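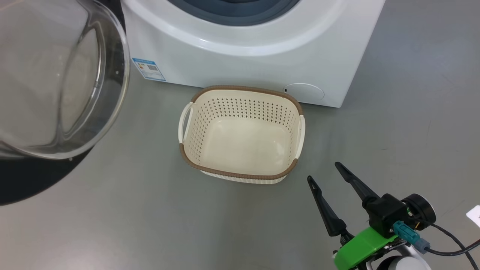

Posted by kwon_integration, Sunday, 16:40
Ticket: Zestari planner, grasp stage. Status: open

Basket handle grasp is rejected by planner after perception update

Hello, I work on the laundry task with Novton perception and the Zestari planner. The task is to take the cream basket from the floor in front of the washing machine by the handle on its right short side.

After I updated the perception package in September, the planner rejects the handle grasp in 5 of 6 runs. The log says "target inside collision object". Before the update I did not see this message.

What I checked until now:

Hand-eye calibration. I repeated it, the result is the same.

Point cloud. It has 4,000 points on the basket after filtering. The rim is good, but the small diamond holes in the upper walls are closed in the mesh, and the handle cutout is closed too. So for the planner the basket is a solid box, and the fingers have no place to enter.

Clear glass bowl on the left. I thought it gives false depth on the floor. I masked this region and the error did not change, so I think it is a separate problem.

Voxel size. With the old value the cutout stays open in 3 runs of 3, but planning becomes too slow for us.

My question: is it possible to keep small voxels only near the grasp target? In the Vadov config I found a field for local resolution, but the planner seems to ignore it.

Update, 18:15. The field is read only when the collision map is built at start. I restarted the node and now the cutout is open in the map. I still get one rejection, with a different message about the wrist limit. I will attach the log tomorrow. Please keep the ticket open.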